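Notebook, sim teleoperation, tray sorting task
18 Feb 2025

Second session on the sorting task in the Pruvell scene. Aim was 20 clean demonstrations of putting the cylinder into the tray of its own colour, with both hands driven from the Ornura gloves. Got 16 I would keep. The other 4 are in the rejects folder with a note on each.

Settings as in November, apart from the glove filter, which I turned down one step. Finger lag is less noticeable but the thumb now jitters when the operator holds still. Wrist scaling left at one to one. Headset view is from behind and above the torso, same as the policy will get.

Main fault in the rejects: the right hand lets go too early. The operator opens their fingers at a natural speed and the simulated hand follows with the fingertips still touching the rim, so the cylinder tips. Slower opening cures it. Wrote "open slowly, then lift" on the card by the station.
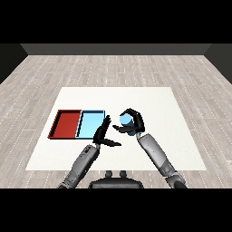
Should the failed attempts go into the training set?
Keep them out of the first training run and store them separately, labelled by fault, so they can be used later for a success detector or for recovery demonstrations.

Free hand: we still have no rule for what the left one does during a right-hand grasp. Some takes have it parked low, others have it open near the blue tray. The policy will copy whatever we give it, so the start pose needs fixing before the next batch. Proposal is palm open, clear of both trays, held until the right hand has released.

Timing: a take runs around 20 seconds from start pedal to stop pedal. Much of that is the approach. Trim script from Sarkthorpe cuts the idle head and tail but also ate the first part of the reach in take 91 (numbering carries on from the old set). Threshold needs raising. Raw logs kept.

To do: recalibrate right thumb, re-record the rejects, run Whitelaw replay check on the full batch, red tray takes after that.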